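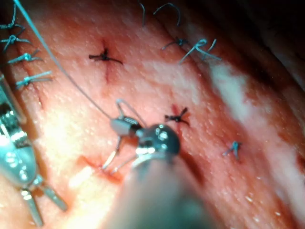 Interrupted suture practice on tissue surface: needle rotates in the jaws, knots loosen

Posted Saturday, July 27, 2024 in Skills Lab > Suturing

I am working through the interrupted closure module at the Plosorard skills lab. Two problems keep coming back. First, the curved needle turns in the jaws when I drive it, so the exit point drifts from where I planned it. Second, the first throw slips before the second one is down. Spacing along the line is acceptable. Station setup is per the Kisora sheet and I have not changed it since February.

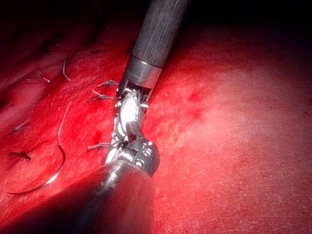 I currently grasp near the middle of the curve, drive, release, and regrasp at the tip. Should I grasp farther back? And does thread length matter for the slipping throw?

Pumov3388

Both problems are common. Check these in order.

Needle position. Hold it a little behind the midpoint, toward the thread end. Set it square to the jaws. If it sits at an angle, any load at the tip will turn it.

Entry. Go in perpendicular to the surface and follow the curve by rotating the wrist. Pushing in a straight line levers the needle against the tissue, and that is the usual cause of a drifting exit point.
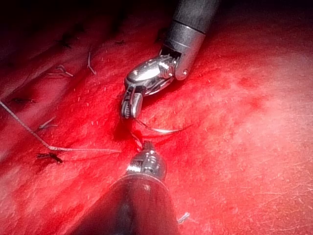
Throws. Make the first one a double, lay it flat, and pull the ends in opposite directions, low and parallel to the surface. Lifting the ends undoes it. Keep the short tail to 2 cm. A longer tail gets caught in the loop.

Thread length. For single stitches, cut it short. Excess thread drags across earlier knots and pulls on them.

Before the next stitch, put the needle down where both instruments can reach it and open the jaws fully. A partial regrasp is a bad regrasp.
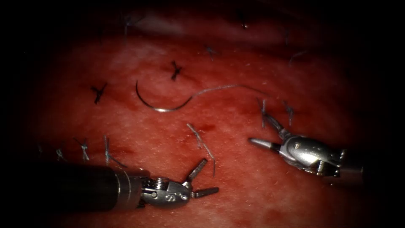
Both sets of jaws open, needle and thread lying on the surface.

Kisora_52

just do more of them, mine stopped slipping after a few sessions. never measured the tail

Lu

Agree with the first reply, except on tail length. I leave slightly more than 2 cm and trim at the end. Also look at the serrated faces of the jaws. If they are worn, the needle will turn wherever you hold it. Swap the instrument and repeat the same stitch before you change your technique.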